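Cleaning a Fabric Sofa Without Leaving Rings

By Saqib Dhanial

16 shares
20 comments

Check the care tag first. It is usually under a seat cushion or stapled to the base. W means water-based cleaners are fine, S means solvent only, WS means either one. X means vacuum and nothing else.

Vacuum the whole thing with the brush attachment before any liquid goes near it. Dust turns to mud once it gets damp. Do the crevices last, with the narrow tool, and go slowly along the seams.

For a W fabric, mix 80 ml of white vinegar with 200 ml of lukewarm water and a few drops of clear dish soap. Try it on the back near the floor and let it dry overnight.

Use a white cloth, wrung out until it no longer drips. Dye from a colored cloth can come off on the seat. Blot small stains from the outside in, then wipe the full panel from seam to seam with plain water. Rings form where a wet patch stops in the middle of a panel.

Leave it to dry with a fan on. Turning up the heat doesn't help much and can make the fabric stiff. 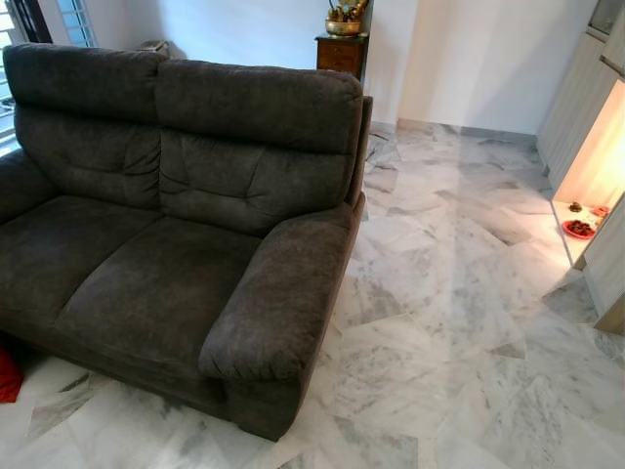
Once dry, napped fabrics need brushing. Use a soft clothes brush and work in one direction, top to bottom on the backrest and back to front on the seat. Flat spots that won't lift can be steamed for a few seconds from a hand's width away – W and WS fabrics only – and brushed again while still warm.

Pet hair comes off with a damp rubber glove. Baking soda takes care of most smells if it sits for around 20 minutes before you vacuum it up.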